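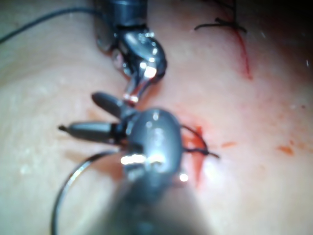
Figure 3. Metal instrument over a smooth tissue surface, with what appears to be fine black suture at the joint.

4.2 How patients read the word "stitch"

When we began gathering leaflets for the Solent collection, we expected the hard words to be the long ones. We had spent many pleasant afternoons marking up "anticoagulant" and its cousins, and it came as a real surprise to find that one of the most troublesome words in the whole set was as short and homely as "stitch." Readers knew it, of course, from hems and buttons and grandmothers (several of them wrote very fondly about the grandmothers), and they carried all of that with them into the clinic.

Of the 2347 leaflets printed by Drukmont for the Farnska clinics, 2304 came back with the comment slip filled in, which we still think is remarkable, and we are grateful for every one. Readers of the first version, which used "stitch" all the way through, tended to picture something like sewing cotton and a straight needle. Many then asked whether the thread would have to be pulled out all at once, the way one undoes a hem. Readers of the second version, which used "suture" with a short explanation in brackets, asked fewer questions of that kind, but they were more likely to put the leaflet down before the last page. A surgical needle is often curved, and the thread may well be black, and neither of these facts appeared in either version.

We should add a word of caution about the Lodhi translations. The everyday verb chosen there also covers mending nets and patching roofs, and we have not yet worked out how much that wider meaning shaped the answers. Our second reader felt it made the leaflet friendlier; the first was less sure, and we have kept both views in our notes.

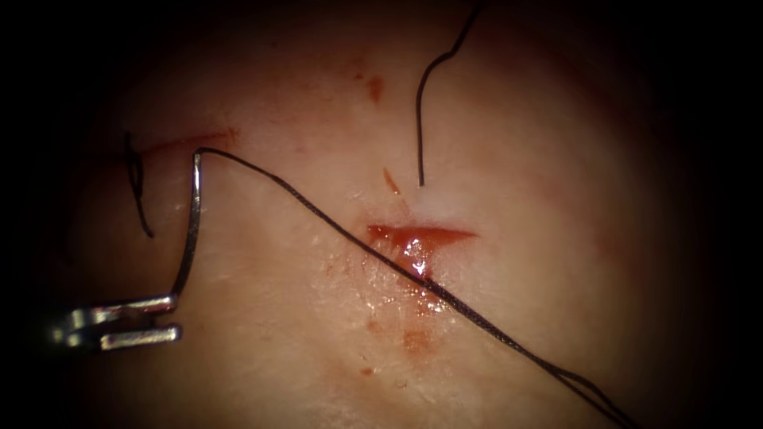
4.3 Leaflet length and the folded page

The comments on length were easier to sort, though no less lively. The older leaflets ran to around 2000 words on a sheet folded into 3 panels, and readers often lost their place at the second fold. A good number had opened the sheet fully and read straight across, so that the advice on bathing ran into the advice on lifting. We have moved the bathing advice to the back panel for the April printing, where it sits by itself under a plain heading.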